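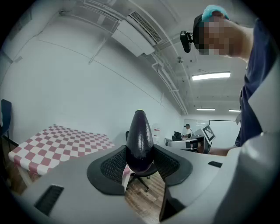 Malou Ásgeirsdóttir would have stopped the whole run at the first slip, and she told us so in the comments under our January update, at some length and quite rightly. Her view is that a gripper that lets go once will let go again, and that we spent far too many mornings blaming the vegetables.

So welcome to the gallery page for the Gerar grip trials, and please take Malou's remark as the thread that runs through it! We had meant this to be a cheerful page about how well a pair of mesh-lined finger pads can hold awkward, slippery groceries. It has become a page about a fault instead, and I think it is the more useful for that, though I'll admit it took me a while (and a good deal of coffee) to come around to the idea.

The eggplant is standing upright between the two pads, fat end down in the gap, and you can see how much shine there is on that skin. Eggplants were our favorite test piece from the start, because they are smooth and heavy at one end and they bruise if you so much as look at them crossly.

Now, the fault itself. We logged 3,212 grips for this part of the project, and in 138 of them the grip force dropped away partway through the hold without anyone asking it to. Sometimes the item sagged a little and stayed put. Sometimes it went straight to the floor, and Sille Blöndal got very quick with her feet. The first 954 grips had no trouble at all, and that was what threw us, since by then we had all decided the thing was sound and had stopped watching the force readings as closely as we should have.

Ingvar Kvaran found the cause in the end, after two evenings with the logs spread over his kitchen table. A connector inside the tool was working loose as it warmed up, and each time it lost contact the controller read the force as zero and then, when contact came back, started again from its resting position. Its resting position was open. I still wince when I type that.

A dropped eggplant is only a mess, but the same tool was due to go to the Tridholm kitchen to handle glass jars, and Kirsten Toft called that visit off the same afternoon. We now have a locking connector, and a lost signal makes the pads stay where they are until a person releases them by hand. Ragnheiður Oddsson also wrote us a short start-up check, taped inside the lid of the tool case, and it gets done before the first grip of the day and again after lunch.

If you use an older Gerar tool and have seen the grip fade after a long session, please stop using it and drop us a line with the hours on it. Malou has offered to read every message herself, and she does answer.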